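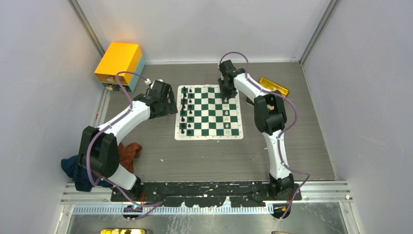
**Thread: Left arm drops out mid-move, gripper stays closed**

**zitum_bench**

Two-arm setup, chess task. Each arm plays the pieces on its own side. For three weeks it ran fine. Since then the left arm loses communication partway through a move and goes limp from the shoulder. The gripper stays shut, so whatever it was holding comes down with it. Yesterday that was a rook and it took four pawns along.

The log shows 46 dropouts in 1,212 moves. The right arm has had none. Same firmware on both, same power supply, same baud rate. I have swapped the controller boards between the arms and the fault stayed on the left.

What should I look at next?

**ebise_e**

Cable. If the board swap didn't move it, it's the cable or a connector. Does it happen in one area of the board or all over?

**zitum_bench**

Mostly on the back rank, far end. Those are the longest reaches for that arm. I've had a few close in too, though, so I didn't want to read too much into it.

**ebise_e**

Long reach pulls the cable tight at the wrist. Power everything off, unplug at the wrist joint and look at the crimps. Then check how much slack you have with the arm stretched all the way out.

**Boström_fan**

I don't think it's the cable. A joint servo that hits its overload limit will also shut off torque, and a long reach is where the shoulder works hardest. Read the error register after a dropout. If the overload bit is set you can leave the wiring alone.

**ebise_e**

He said it loses communication. Overload doesn't do that. The servo still answers when you ask it for status.

**Boström_fan**

Depends on the driver. Ours reported every fault as a timeout until somebody fixed the error handling. He should read the register first. It takes a minute.

**zitum_bench**

Will do both. For reference, this is the position it has trouble with. The two gripper fingers start apart, then the gripper comes in over the back row from above.

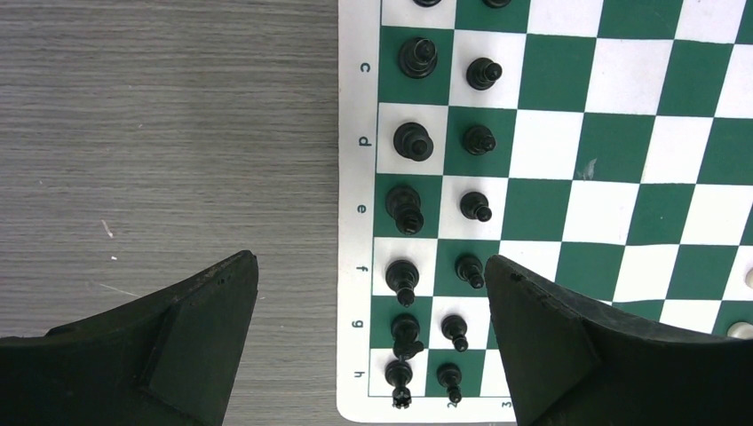

The pawns are close enough to the back row that I keep the approach slow, speed limit 200 in the config. I tried 2,000 once on an empty board and got a dropout on the second pass.

**mitra_g**

Separate point. Whatever the cause, an arm that goes limp without warning is a safety matter. Please tell me nobody is reaching in to reset pieces while it's powered.

**zitum_bench**

We do reset by hand with torque on. The arms are parked when we do it.

**mitra_g**

Then stop doing that until this is fixed. A parked arm can drop too. Wondimu at our place got a bruised wrist that way in December, and it was a small arm like these. Cut power at the switch, let the arm rest on something, then put your hands in.

**Boström_fan**

Agree with Mitra on that one.

**zitum_bench**

OK, new rule as of today. Power off for resets.

Results: the register was clean after three dropouts, no overload bit. With the arm unplugged I found one pin at the wrist connector pushed back in the housing. It looks seated until you pull on the wire.

**ebise_e**

Replace the whole lead. Don't push the pin back in and call it good.

**Boström_fan**

Fair enough, I was wrong about the overload. I'd still fix the driver so it reports faults separately.

**zitum_bench**

Lead ordered from Banov. I'll post the log after a full day of moves with the new one.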